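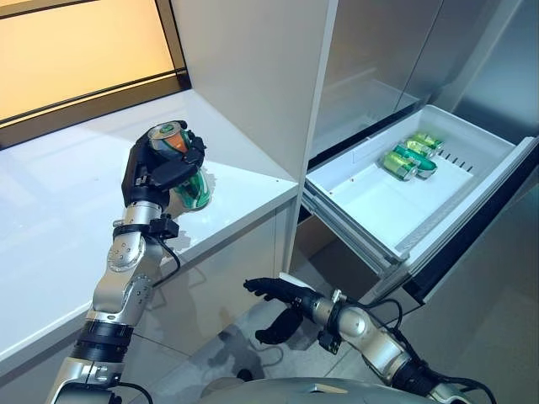 A beverage can held above a white countertop, beside an open freezer drawer.

**FOR RELEASE IN JANUARY**

**Flavmont Tenants' Group Questions "Up to Half Off" Energy Claims on Utier Kitchen Upgrades**

BOSUSVILLE — The Flavmont Tenants' Group today published the results of its own look at the Utier kitchen package, the bundle of refrigerator, freezer and plug-in timer that landlord Bozkurt Property has been offering renters since last spring. The group says the savings printed in the Utier brochure do not match what its members are paying.

The brochure promises renters "up to half off" what it costs to keep food cold. The tenants' group asked 244 households in the Flavmont buildings to share their electric bills from before and after the new appliances went in. Of those, 100 sent in enough paperwork to be compared. Only 20 saw their total bill drop by an amount they could notice, and several of those had also been away for part of the summer.

"'Up to' is doing a lot of work in that sentence," said Songül Kılıçarslan, who chairs the group. "Nothing at all is also 'up to half.' We asked Bozkurt which apartment got the half, and we are still waiting to hear."

Renters who accept the package pay an added monthly fee, which Bozkurt calls a comfort charge. It stays on the lease after the appliances are paid off. The group asked for the date when the charge would end and was sent a second copy of the brochure.

Béla Csizmadia, a retired bookkeeper who went through the bills, is careful about what they show. Electric rates changed in the same period, he points out, and the old refrigerators were not all the same age. "I would not swear to a figure for any one kitchen," he said. "What I can say is that the brochure does swear to one, and I can't find where it came from."

The only source given in the brochure is a footnote referring to "2,839 hours of testing." It does not say where the testing was done, how warm the room was, or how often anyone opened the door. Dario Costa, who lives on the third floor of the east building with four children, would like to know about the door. "In my house it's open all day," he said. "Somebody wants a soda, somebody wants ice, somebody just wants to look."

The group has no quarrel with the appliances themselves. Most members who answered said they run quietly, and many like the bigger freezer drawers. Complaints about the plug-in timer were more common — it resets after a power cut and has to be set again by hand from a booklet in very small print.

The Flavmont Tenants' Group is asking Bozkurt Property to:

- release the full test report behind the Utier savings claim
- put an end date on the comfort charge in writing
- let renters return the timer and stop paying for it
- hold off on new sign-ups until the first two items are done

Bozkurt has said it "stands by the Utier promise" and has offered a meeting with its customer team. Waldemar Kozłowski, the group's secretary, said members will attend. "We went to the last one," he said. "There were muffins. There was no report."

A table of the bills, with names and unit numbers removed, can be read at the group's office in the Flavmont west lobby after 5 p.m.

**Press contact:** Nermin Çınar, Flavmont Tenants' Group, Bosusville

\###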